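Danica Brabec has sorted cable looms at Gritetton for 10 years and doesn't believe in labels. "A sleeve tells you what somebody meant to build," she says. I put it to her that blue and white twisted together is hard to get wrong. She gives me a look.

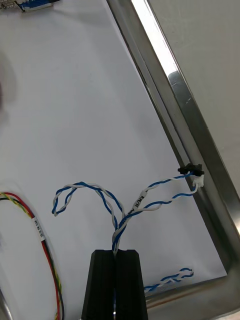

Her employer says its labelling rules have cut mix-ups. By how much? "They say a lot. I still check both ends." The rules run to 551 lines, and she admits to having read the first page.

I wasn't convinced that checking everything by hand was any better, and said so. She shrugged. "Ask Oldřich. He trusted the tags in February and we rewired 400 units."

Oldřich Vondráček remembers it differently. "The tags were fine," he told me later. "The drawing was wrong."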